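Software Readiness Checklist: Shape-Sorter Cell, Pelmont Laboratory
March 2024 | By Mairéad Carroll, Controls and Perception Group
14 shares | 2 comments

Scope

This checklist applies to the perception, planning and control software of the insertion cell. It is completed before any new release is allowed to move the arm without an operator at the console. Mechanical and electrical items are covered by the laboratory's general inspection form and are not repeated.

Release inspected: Kivi planner with the Mutier perception module
Inspector: Mairéad Carroll
Second reader: Prakash Kotian
Result codes: P (pass), C (pass with comment), F (fail, release held)

Section A. Startup and Configuration

A1. Configuration file loaded matches the signed copy in the repository. P
A2. Joint and workspace limits are read at startup and printed to the log. P
A3. Startup is refused when a limits file is missing. P
A4. Startup is refused when the camera calibration is out of date. C
Comment: The software refuses to start, but the message reads "device error" and gives the operator no means of knowing that calibration is the cause. Text to be corrected before the next release.
A5. Clocks on the perception and control computers agree at startup. P

Section B. Perception

B1. Board pose is estimated from a single view and confirmed by a second before motion. P
B2. Each detected block is given a class, a pose and a confidence value. P
B3. A block below the confidence threshold is reported as unknown and excluded from grasp planning. P
B4. Blocks that overlap in the camera view are reported as separate objects. F
B5. Empty recesses and filled recesses are told apart. C 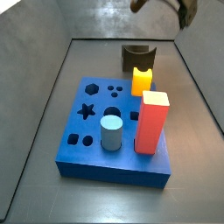
Item B4 was failed on the grounds that the segmentation step relies too heavily on the outline of an object and too little on color and depth. Two runs out of three returned a single object where two were present. The arrangement used for the item has the yellow notched block standing near the back edge of the blue board, partly in front of the dark arch-shaped block on the tray floor, and the merged result took its height from one and its base from the other. A grasp planned on that result would place the fingers at a point where neither block can be held safely. On B5, the round opening under the light-blue cylinder was reported as filled in every run, as required. The slot at the base of the red block was reported as filled in one run and as empty in the next. The inspector's view is that a third state, "uncertain," should be added, and that the planner should decline to use any recess so marked.

Section C. Planning

C1. Planned paths keep the required clearance from the tray walls. P
C2. Blocks already on the board are treated as obstacles during transfer. P
C3. The collision model of the held block is attached on grasp and removed on release. C
Comment: Attachment is correct. Removal waits for the gripper to report fully open, and the planner may request a path before this is received. The request should be queued.
C4. When no path is found, the arm holds position and the operator is told. P
C5. Planning stops at the time limit of 60 seconds and does not retry without operator consent. P

Section D. Control and Stop Behavior

D1. Speed is reduced on approach to the board surface. P
D2. Contact force above the set limit ends the motion. P
D3. Loss of camera data during motion brings the arm to a controlled stop. P
D4. Loss of the planner process during motion brings the arm to a controlled stop. P
D5. Restart after a stop requires a deliberate operator action. P
D6. The cause of each stop is written to the log in plain language. C
Comment: See A4. The same message table is used.

Disposition

The release is held under item B4. Supervised operation at reduced speed is permitted. Sections B and C are to be repeated in full after the segmentation change. Items A4 and D6 may be closed by review of the message table alone.

2 comments

Prakash Kotian
Read and agreed. Please record the lighting setting used for Section B so that the repeat inspection is made under the same conditions.

Quentin Cordier
The "uncertain" state can be added to the Mutier output without a change to the message format. The Kivi planner will need a rule for it, and I will submit both changes together for review.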